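Working notes + data card for the bag-packing set. Tidied up in November, still rough. Read the whole thing before you relabel anything pls.

# zivis-bags

Notes, labels and packing lists for soft bags: backpacks, daypacks, a few school bags. What the pockets are, what goes in them, how the bag gets opened, loaded and closed. Project name is Zivis. Packing lists come from Musorer (the outdoor ed side), the zip and strap vocabulary from Brastik, the text clean-up from Lahlou.

Version 2. Version 1 is gone, don't ask for it, the pocket labels were a mess.

## What's in the folder

- `bags.csv` - one row per bag, 62 rows
- `pockets.csv` - one row per pocket, keyed to bag
- `lists/` - packing lists, plain text, 5 of them
- `colour_names.txt` - allowed colour words
- `CHANGES.txt` - what it sounds like
- pictures sit beside the notes they belong to

No zip archive. Grab the folder.

## Columns, bags.csv

| column | what | notes |
|---|---|---|
| bag_id | short code | don't renumber |
| main_colour | one word | from colour_names.txt |
| second_colour | one word or blank | panels, trim, straps if different |
| size | kid / day / travel | by feel, not litres |
| window | y / n / unsure | clear pocket of any sort |
| strap_state | tucked / loose / mixed | at the time of the note |
| lying | flat / upright / tilted | same |
| remarks | free text | keep it short |

Litres were dropped. Half the tags had been cut off and the other half disagreed with the shop listing. If you want litres, measure it yourself with rice or something.

`size` is the weakest column. Kid and day overlap badly. A large kids' bag and a small day bag are the same bag with a different print on it.

## Colour rules

One main colour. Whatever covers most of the body. Not "rose", not "salmon", not "dusty anything". Pink is pink. Grey is spelled grey, the merge script chokes on the other one.

Second colour only if it's a proper panel or the straps. Piping doesn't count unless it outlines a pocket, in which case put it in remarks. Paler version of the main colour on a strap: write "light" plus the colour in remarks, leave second_colour for the panel.

Worked case. Pink body, grey half-oval panel up top, little square clear window pocket outlined in pink. So main_colour pink, second_colour grey, window y, and the outline goes in remarks. Strap is light pink and sticks out the side, strap_state loose. Lying tilted.

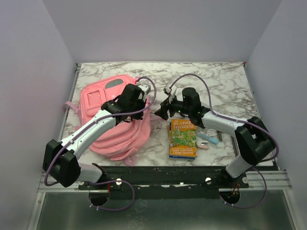
**Which pocket gets labelled first?**

The one nearest the top of the bag, then work down to the base. Side pockets go last, left before right, with the bag's own straps facing away from you.

If two pockets sit level, do the bigger one first. If they're level and the same size you probably have one pocket with a divider, so check inside before adding a row.

## Columns, pockets.csv

| column | what | notes |
|---|---|---|
| bag_id | matches bags.csv | |
| pocket_no | 1 = top | see above |
| closure | zip / flap / velcro / mesh / open | velcro lower case |
| clear | y / n | |
| holds | free text | what the list puts there |

`holds` is blank for a lot of rows. That means no list used the pocket. It does NOT mean the pocket was empty. Please stop filling these in with "nothing".

Folds are not pockets. Soft bags lying down bunch up at the base and the fabric stacks into what looks like three compartments. If you can't find a closure, it's a fold, until someone's had a hand in there. Put "base unclear" in remarks and move on.

## Packing lists

Five lists: school day, swim, beach, overnight, wet hike. Australian kit words, so jumper, thongs (feet), togs, texta, lunchbox, drink bottle, sunnies. Don't swap them out. If your project needs other words, make a second column on your side.

Order in each list is load order, bottom of bag first. Rough version of overnight:

1. sleeping gear, flat against the back panel
2. spare clothes, rolled
3. towel
4. toiletries, in there own bag
5. pyjamas
6. torch, top pocket
7. name card, window pocket if there is one

Wet hike is the same idea with a liner first and the rain jacket last. Swim has a wet bag which goes in empty and comes home full, so it shows up twice in that list. Not a duplicate, leave it.

School day is the only list with a weekday in it. Tuesday has a library bag. Strip the line if it annoys you.

## Handling words

For anyone writing new notes. Use these, not your own:

- **seat** - push an item down till it sits on the one below
- **tuck** - strap end goes under the bag or behind the panel
- **square up** - pull the base out so it's not bunched
- **gather** - both sides of an opening brought together before zipping
- **run** - zip pulled end to end without stopping
- **snag** - zip stops, lining caught. Back it off, don't yank

"Close" on its own is too vague. Gather then run, write both. If the zip has 2 sliders say which side they meet on.

Loose straps: tuck before you load. They get under the bag, or through the opening and zipped in. Most of the snag remarks are really strap remarks.

## Known problems

- strap_state "mixed" used for both "one in one out" and "couldn't decide". Splitting it next version, maybe
- window = unsure on a handful of rows where shiny mesh got taken for clear plastic
- Some remarks still in all caps. Sorry
- `lying` changed meaning between versions. Upright used to include leaning, now leaning is tilted
- hip belts have no column. They're in remarks under three different spellings
- Bags with wheels were meant to be excluded, at least one got through

## Using it

Fine for sorting, labelling practice, checking pocket vocabulary, making packing checklists. No good for weights or volumes, and no good for judging what a bag is made of. Nobody checked fabric. If remarks says nylon, someone guessed.

Don't use the lists as safety gear lists. The hike one leaves out first aid becuase that's carried seperately by the leader.

Reuse is ok with the project name left on. Tell us what you changed, one line in CHANGES.txt is plenty.

## To do

- [ ] split "mixed"
- [ ] hip belt column
- [ ] decide on drawstring, currently lumped under open
- [x] colour merge
- [ ] find the wheeled bag and pull it
- [ ] overnight list: does the towel go above or below the clothes, Musorer has it both ways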